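Why Do Medicine Ads Talk So Fast at the End?

17 Jul 2020

My niece asked me this one while we were waiting for a cartoon to come back on, and I gave her a pretty bad answer. So I went off and learned more, and now I'm giving you the better one.

You know the kind of ad I mean. A smiling man walks a dog. A lady paints a fence. There's nice guitar music. Then a voice starts rattling off a list: headache, upset stomach, dizziness, call your doctor if your tongue swells up. And the dog just keeps trotting along like nothing is going on!

What's that list for?

Those are side effects. A side effect is something a medicine does that you didn't want it to do. Say you take a pill for your itchy nose. The itch goes away, hooray, but now you're so sleepy you put your shoes on the wrong feet. The sleepiness is a side effect.

Every medicine can have them, even the ones in the cabinet at your house. Most people get none, or only small ones. A few people get bad ones. In the United States there's a rule that if a company puts an ad on TV for a prescription medicine, and says what the medicine is for, it has to tell you the most important bad stuff too. A prescription medicine is the kind you can't just pick up off a shelf. A doctor or someone like a doctor has to say yes first.

The people in charge of those rules work at the Food and Drug Administration. Everybody calls it the FDA because the long name is a mouthful. The FDA is part of the government, and it looks after lots of things besides medicine, including a lot of the food you eat.

Who thinks up the words?

I used to believe one person sat down and wrote an ad in an afternoon. Nope. I once spent part of August in an office in a town called Clundgate, watching grown-ups argue about a made-up practice ad. The pretend medicine was called Hurnirberg (I know, it sounds like a mountain), and it was for pretend sneezing. They use it to train new people.

The writer wanted to say, "Hurnirberg stops your sneezes!" A woman named Hongmei Peng put her pencil down and said, "All of them? Every time? For everybody?" Well, no. So they crossed it out and tried "Hurnirberg helps with sneezes." That's a lot less exciting, but it's fair. You can't promise something the medicine can't do.

Then came the list. Their pretend medicine had 19 possible side effects, and an ad on TV isn't very long. They had to work out which ones were serious and which ones happened most often, because those have to go in. The rest go on the long paper that comes with the medicine, and the ad has to tell you where you can find it. That's why you'll hear something like "see our ad in a magazine" or a phone number or a website.

Have you ever unfolded one of those long papers? Please try it (ask first!). I opened one on my kitchen table and it hung off both sides. I counted the words on just one part of it and got to 1488 before I gave up and made a sandwich.

So why so fast?

Two reasons, I think. Time on TV costs a lot of money, so the company wants to fit everything in. And the happy part is the part they'd like you to remember. If a voice says "feel like yourself again" nice and slowly, and then zooms through the headaches, which bit do you think sticks in your head?

The rules do say the risks have to be fair and balanced with the good news. A company isn't supposed to whisper them, or play the music so loud that you can't hear. But people still argue over what's fair, and I've heard plenty of ads where I couldn't catch half of it.

The pictures matter too. When you hear "may cause stomach pain" and you're looking at a puppy, your brain kind of goes with the puppy. Mine does, anyway, and I'm a grown-up who does this for a living.

Try it at home

You need one other person and something to read from. Make up a silly medicine. Mine is Singhal Drops, for people who can't stop humming. Write down one good thing it does and 12 silly side effects, such as purple elbows, talking to spoons and a strong wish to live in a tent.

Now read the good thing slowly. Read the side effects as fast as you can. Then ask your person to tell you everything they remember. My brother remembered the humming and the spoons and that was it.

Next, try it again at a normal speed. Did they remember more? Then try it while waving a stuffed animal in their face. I had a great time with that part.

What if I see an ad for something that sounds good?

You might have asthma or allergies, or somebody in your family might take medicine every day, and an ad comes on and you think, hey, that's us! It's fine to be curious. Tell a grown-up what you saw. They can ask the doctor or the pharmacist (that's the person who gets your medicine ready at the drugstore and knows a huge amount about it).

But an ad doesn't know you. It doesn't know how old you are or what else you take. A medicine tested on grown-ups might not be right for a kid at all, even if you're nearly as tall as your mom. And never, ever take a medicine on your own, or share somebody else's, even if the people in the ad looked really happy.

Also, don't let an ad scare your family out of a medicine they already take. If my grandpa hears a frightening list he wants to throw his pills in the trash. We tell him to call the doctor before he does anything, and he grumbles – and then he calls.

Do other countries do this?

Mostly no! The United States and New Zealand are the two that are best known for letting companies advertise prescription medicines straight to everybody. In lots of other places those ads are only allowed to go to doctors and people like them. So if you have a cousin in France or Japan, ask them if they've ever heard the speedy list. They may think you're making it up.

Some folks here would like the ads to stop. Others say the ads help people find out that their problem has a name and that a doctor might be able to help. I go back and forth on it, and you can make up your own mind.
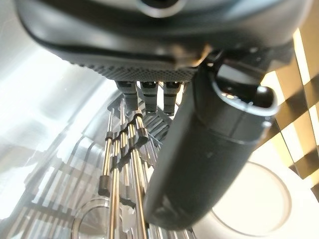
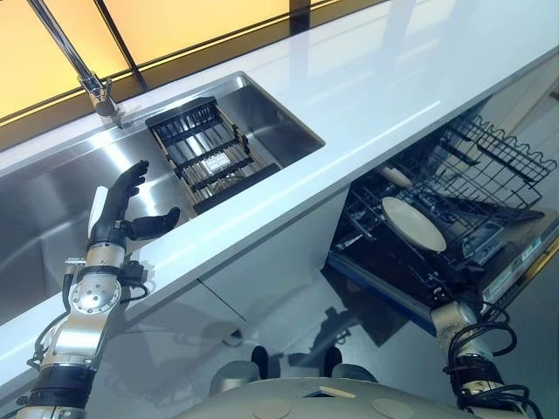 Bilbridge Mom wrote in to say that her son, who is in third grade, now shouts "Slow down!" at the TV whenever the list starts, and that he wants to know if radio ads have to do it too. They do! Radio ads for prescription medicines have to give you the main risks out loud, and he can shout at those as well. She also says her 80-year-old neighbor played the silly medicine game with him and remembered nine side effects, which beats my brother by eight.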